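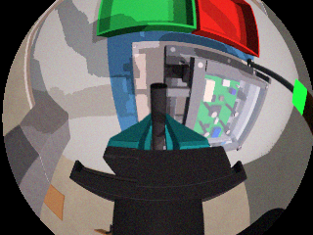

Rendered view: gripper in front of a device with its casing partly open and the circuit board exposed.

DANDITANO DISTILLERY TO RELEASE ITIK, AN UNAGED CANE SPIRIT, IN DECEMBER

Danditano will release Itik, an unaged spirit distilled from fresh-pressed sugarcane juice, in December. The first lot consists of 2,394 bottles. Distribution is through Eker, which will handle both retail and on-premise accounts. The suggested retail price is $27 for a standard bottle.

Itik is the first product from Danditano made from cane juice. The company's existing rum is made from molasses and remains in production with no change to its recipe, label or price. The two spirits are fermented in separate tanks and are not blended with each other at any stage.

Raw material and fermentation

Cane for the first lot was supplied and pressed by Fiadzo. Juice was delivered chilled and went into fermentation on the day of pressing. Cane juice sours quickly once it leaves the mill, and delivery timing was written into the supply agreement before any other term was settled. Juice that arrived above the agreed temperature was rejected and does not appear in this lot.

Fermentation is carried out in closed stainless steel tanks with a single cultured yeast. No molasses, refined sugar or flavoring is added. The temperature is held low for the first part of fermentation and is then allowed to rise. In trials, a constant warm fermentation finished sooner but gave a spirit with a sharper nose and less of the green, grassy character expected from fresh cane. The slower schedule was adopted for all production runs.

Distillation and resting

Itik is distilled twice in a 300-gallon copper pot still. The first distillation collects low wines without cuts. The second is cut by taste, with the analyst's readings used as a check. Heads are discarded. Tails are held back and are not returned to later runs, a change from the practice used for the company's molasses rum.

The spirit then rests for four months in stainless steel. No wood is used. Water is added in stages during the rest so that the spirit is close to bottling strength well before filling. Adding the water all at once produced a haze in two of the trial lots, and staged reduction removed the need for chill filtration. The finished spirit passes through a coarse paper filter only. A slight cloudiness may appear if a bottle is stored very cold. It clears at room temperature and has no effect on flavor.

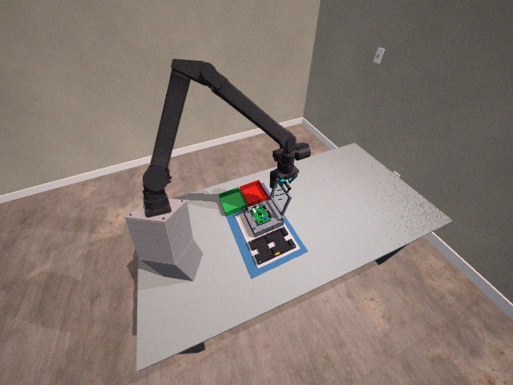

Adom Quaye said the decision to leave out chill filtration was settled by tasting the filtered and unfiltered samples side by side in a plain daiquiri. "The filtered one was clear and it was thin," Quaye said. "With lime and sugar in the glass you want the oils from the cane to carry through. We gave up a little clarity at low temperature and kept the texture." Quaye added that the next lot will follow the same procedure unless the cane itself calls for an adjustment.

Tasting notes

The nose shows cut grass, green banana and a light brine. On the palate the spirit is dry, with black pepper, lime peel and a mild vegetal note toward the finish. There is no added sugar. Drinkers used to aged or sweetened rums should expect something leaner, closer in weight to a blanco tequila than to a gold rum.

Use in mixed drinks

Itik was developed for short drinks in which the base spirit makes up most of the volume. Danditano recommends the following as a starting point.

Itik Daiquiri
2 ounces Itik
3/4 ounce fresh lime juice
1/2 ounce simple syrup, equal parts sugar and water by weight
Shake hard with ice and strain into a chilled coupe. No garnish.

Itik Short Punch
2 ounces Itik
1 teaspoon cane syrup
1 disk of lime peel with a little flesh attached
Squeeze the lime over the glass, drop it in, add the syrup and spirit, and stir. Ice is optional.

The daiquiri measures assume limes of ordinary acidity. Bars using bottled or adjusted juice should reduce the lime before increasing the syrup. The spirit also holds up in a highball with plain soda water. Tonic is not recommended, as the quinine tends to cover the grassy notes.
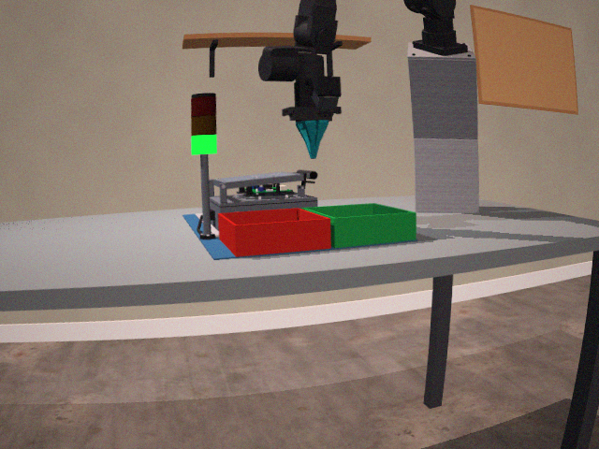
Signal tower with the green segment lit.

Packaging

The bottle is clear flint glass with a natural cork stopper and a paper label on uncoated stock. The back label lists the lot number, the month of pressing, the proof and the yeast used. Future lots will carry the same information in the same position, so that accounts can compare lots without contacting the distillery. The stopper is covered by a paper strip in place of a plastic capsule.

Cases hold six bottles and are packed with molded pulp dividers. Case dimensions match those of the company's molasses rum, and mixed pallets may be ordered.
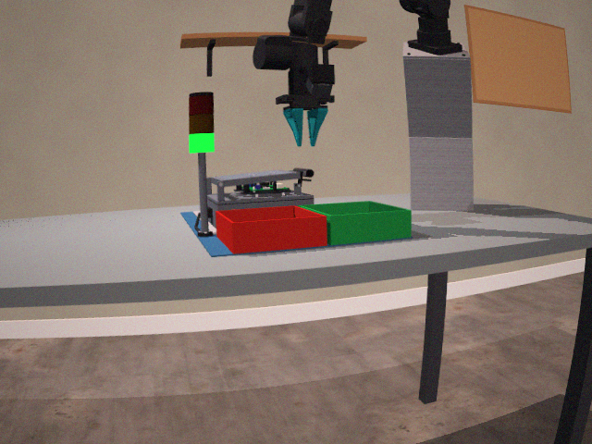
Storage requirements for Itik are those of any clear spirit with a natural stopper. Bottles should stand upright, since prolonged contact with the spirit will degrade the cork. Direct sun should be avoided. For back-bar or shop display, a single row on a long wall shelf works well, along the lines of the thin orange-brown one running behind the robot arm, as long as the shelf is deep enough for the base of the bottle and is fixed for the weight of full glass. Opened bottles keep their character for several months. Once a bottle is less than a third full, the nose begins to flatten and the contents are best used in mixed drinks.

Availability

Orders for the first lot are being accepted by Eker now, with delivery beginning in December. On-premise accounts may request a sample before ordering. Allocation is by order of receipt, and no part of the lot is reserved for export. The distillery shop will sell Itik at the suggested retail price, with a limit of two bottles per customer while the first lot lasts.

A second lot is planned from the next cane harvest. Its size has not been set and will depend on the volume of juice Fiadzo can press within the delivery window.

About Danditano

Danditano is an independent distillery producing molasses rum and, with this release, cane juice spirit. All fermentation, distillation and bottling takes place on site.

Trade inquiries and sample requests: Eker, spirits desk
Press inquiries: Adom Quaye, Danditano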